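**Skidden 40 counterweight arbor, manual fly systems**

The Skidden 40 is a front-loading arbor for single-purchase counterweight sets in school and community theaters. It replaces the older Skidden arbor on the same guide shoes, so existing T-bar wall tracks can stay in place.

Rods are plated steel with a locking collar at the top. Spreader plates ship with every unit and go on at regular intervals as weight is loaded. The lower plate is drilled for either a single or a double hand line.
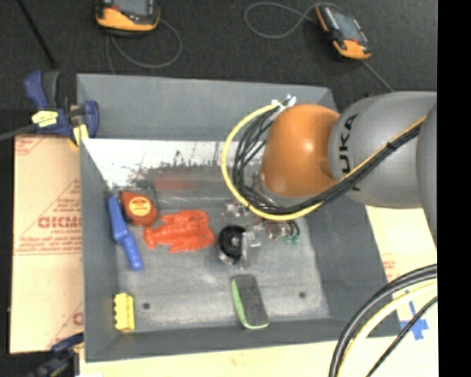

## Specifications

| Item | Value |
|---|---|
| Overall length | 105 in |
| Usable stack height | 97 in |
| Lift lines | 6 |
| Unit weight, empty | 40 lb |
| Finish | Flat black |

## Ordering

Sold singly. Counterweight bricks, rope locks and hand line are separate items. For line sets with wire guides, order the Altard shoe kit and state the guide spacing.

Loading must be done from the loading gallery with the batten at the deck. Installation is by a qualified rigger only.

Technical questions: Cillian Tully, rigging desk. Orders received by noon Friday are packed the same day.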